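Equipment Notes: Mardale Countertop Practice Kit

The Mardale kit is now open for loan to member laboratories. Our review of the cloth-handling module follows.

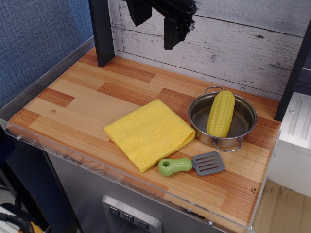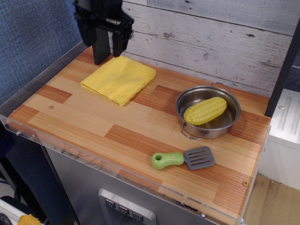
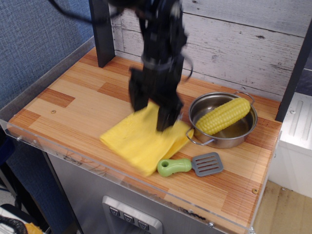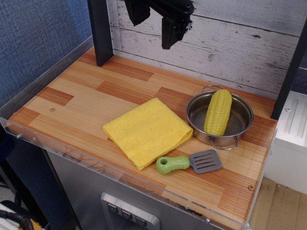 Toy kitchen counter with folded cloth, pot, corn cob and slotted spatula.

By Derek Bunting, Equipment Desk
Reviewed with Boris Beneš

The kit is supplied by Mardale and supported in this region by Namico. It is intended for laboratories that wish to run household handling tasks on a small bench. The reviewers assembled the counter in March and completed the work in eight sessions.

The clear lip along the counter was found useful in keeping small items within reach of the arm. It does collect smudges and should be wiped before each session. The wood-grain print was judged acceptable, although members who depend on color matching may prefer a plain surface.

Cloth remains the most demanding item. The reviewers ask that borrowers record how the towel is folded at the start of every trial. The printed guide gives this subject one paragraph, and Namico has been asked to expand it.

Loans run for 10 weeks. Requests should quote item 803 and be sent to the Equipment Desk. Borrowers are responsible for return shipping.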